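Premisden Workshop Building, ground floor
Monthly safety walk, June 2024
Walked by: Rochelle Pomare
Copy to: Anahera Mahuika

1. Exits and corridors
Rear door OK. Side door sticks, needs a hard shove. Same comment as February. Please get Sutcliffe out to plane it.
Corridor by room 5: two chairs and a rolled carpet, moved them myself.

2. Fire extinguishers
Tags checked, all in date except the one by the kitchen. Pin seal broken on that one, swapped with the spare from stores. Need a new spare.

3. Emergency lights
90 minute test done. Room 11 died at roughly 14 minutes. Battery, probaly. Ordered from Kollier.

4. Benches and counters
Room 11 fine. Room 14, no food or drinks out, good. Trays and push buttons on the counter, OK to stay.

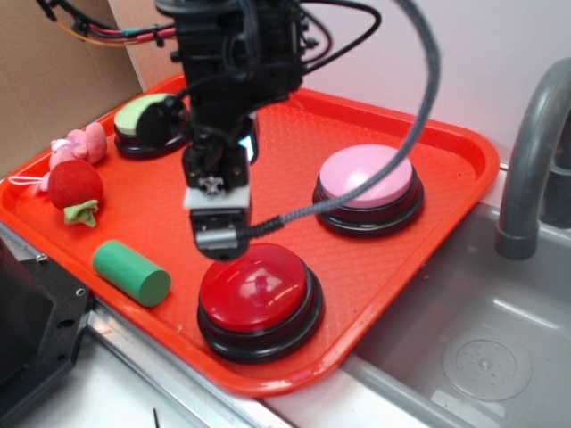
5. First aid
Kitchen box low on plasters and eye wash. Burn gel expired, binned. Sign-out sheet missing again, taped a new one inside the lid.

6. Floors
Wet patch under the sink in the kitchen, slow drip from the trap. Bucket under it for now. Drevier have the plumbing contract, rang them, no answer, left mesage.
Mat at front entrance curling at one corner. Replace.

7. Ladders
Short stepladder: foot missing. Tagged out, do not use.
Tall one OK.

Open items: side door, spare extinguisher, room 11 battery, sink, mat, stepladder.
Anahera to sign off when the sink is done.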